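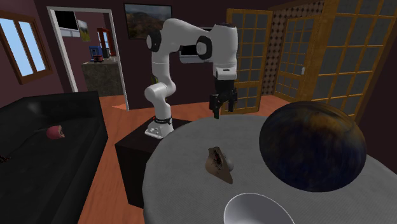

One reader of the last edition wrote in that the whole planning section could be cut to a single line: buy the arm, then worry about the rest. Vlad at Felstead put it more politely, but he also asked why a set-up guide should talk about money before bolts. Our answer is that most of the trouble we hear about was ordered and paid for before a bolt was touched.

Section 2. Before You Order

2.1 Write down the task in one sentence. If you need a paragraph, you are not ready to ask for a quote.

2.2 List the objects the gripper must pick up, with the widest and the thinnest of each. Sales sheets love the word "universal." Ask for the opening width in writing.

2.3 Run the task in simulation first. The Brallevora planning license costs 1715 for the year and covers 2 seats.

NOTE: A clean run in simulation tells you about reach and layout. It tells you much less about grip. Treat any claim to the contrary as advertising, including ours.

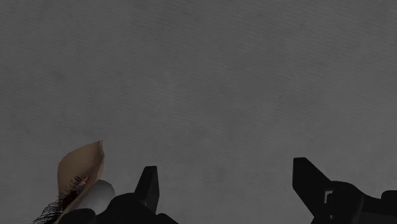
2.4 Budget for fingertips as a separate line. The set in the box will suit some of your parts and annoy you with the others. We suggest pricing 4 spare pairs before you compare arms at all.

2.5 Add the stand, the cabling, the guarding and the hours of whoever will do the programming. Vendors tend to leave the last one out. Filtetti quotes list it under "optional services," on the final page.

CAUTION: Do not size the stand from the arm's weight alone. A moving arm pushes and twists its mount. Get the load figures for your model and hand them to whoever builds the stand. 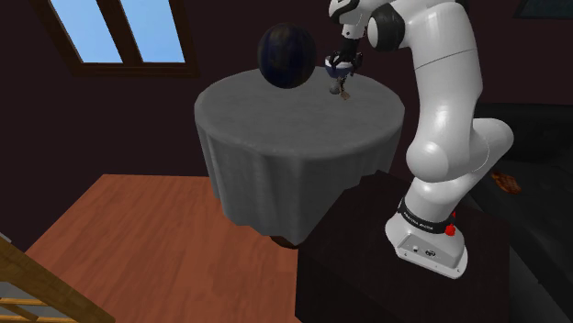
2.6 Mark the full reach of the arm on your floor plan, including the elbow. People plan for the gripper and forget what swings behind it.

2.7 Hold back 50 percent of the payment until the arm has done your task, with your parts, in your room. Some sellers will refuse. Ask them what they expect to go wrong.

2.8 Keep the signed quote with this manual. You will need the model number and the opening width again in Section 3.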